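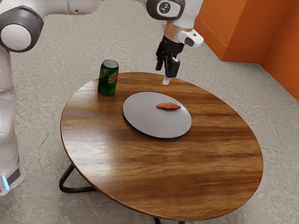
The technician who looks after the Farnov arm at Trellatthorpe asked us to leave her name out, and then talked for most of an afternoon, with a pot of tea going cold beside her. She is responsible for one simulated cell (arm, gripper, round table, concrete floor) and she speaks of it the way other people speak of an old tractor.

"People think a rendered robot doesn't need looking after," she said, laughing. "Oh, it does! We pushed an update in June and the fingers started closing 2 millimeters early. I spent days on that, and it was one wrong number in the gripper file."

Her routine begins with the gripper pointing straight down, up over the rim of the table, well clear of the plate. From there she checks each joint against the saved pose and only then lets the arm go anywhere near the sweet potato, which she is very fond of.

"It's tapered at both ends, you see, so if the grip is a little off it wants to roll away from you. The soda can is much more forgiving. I'd start a beginner on the can any day."

The last full check, on 10/13/22, ran to 2606 trial grasps, and 98 of them went into her notebook as worth a second look. Most came down to friction settings on the fingertips, and she has been nudging those along ever since, one small change at a time, with a rerun after each.

Did she ever want to swap the table for something plainer? "Varnia keeps asking me that, they have a square one over there. No, I like my round table. I've got all my offsets measured from it and I'm not doing that again before Christmas."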